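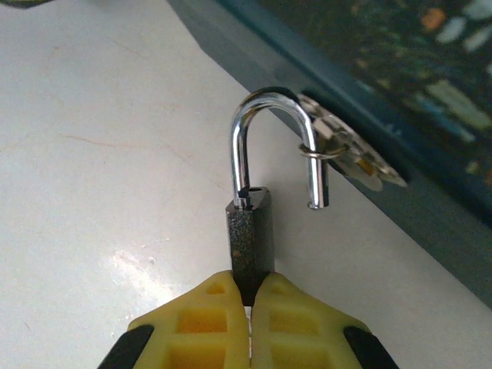 Small padlock, shackle open. Do all of this with it open, never closed.

Freeing up a stiff padlock

Got a lock that sticks, grinds, or won't pop when you turn the key? Nine times out of ten it's dirt. Takes 17 minutes if you don't stop for coffee.

You'll need

- dry graphite or a dry PTFE spray
- old toothbrush
- a rag, some paper towel
- the key (yes, people forget)
- can of air if you have one

Steps

1. Get it open. If it won't open, squirt a little dry lube in the keyway, wait 5 minutes, try again. Push the shackle down while you turn the key, then let go. Don't force the key. A snapped key is a whole other page.

2. Swing the shackle aside so you can get at the hole in the top of the body, where the free leg goes in. Most of the grit lives in there.

3. Turn it upside down and tap it on the table. Then air, short bursts. Then toothbrush round the rim of the hole.

4. Wipe the shackle, all the way round. Check the notch near the end of the leg - gunk packs in there and the latch can't grab.

5. Rough finish on the body? Brush it dry. A rag just sheds lint all over it. Little rust specks on the outside are fine, leave them be.

6. Lube. One puff in the keyway, one in the shackle hole. Thats plenty. No cooking oil, no grease, they turn to glue by winter.

7. Key in and out a few times, wiping it each time. Black gunk on the key is normal. Keep going till it comes out mostly clean.

8. Now test. Key in your hand, not in the shed. Close, open, close, open. Still sticky, go back to 3.

If it still sticks after two rounds I'd bin it. Bent shackle or a worn latch, not worth the trouble on a small one.

I do the gate and the bike shed locks every June, plus any that live outdoors get a second go before the frost. Write the date on a bit of tape on the spare key so you dont lose track.

- Sheyla Mosquera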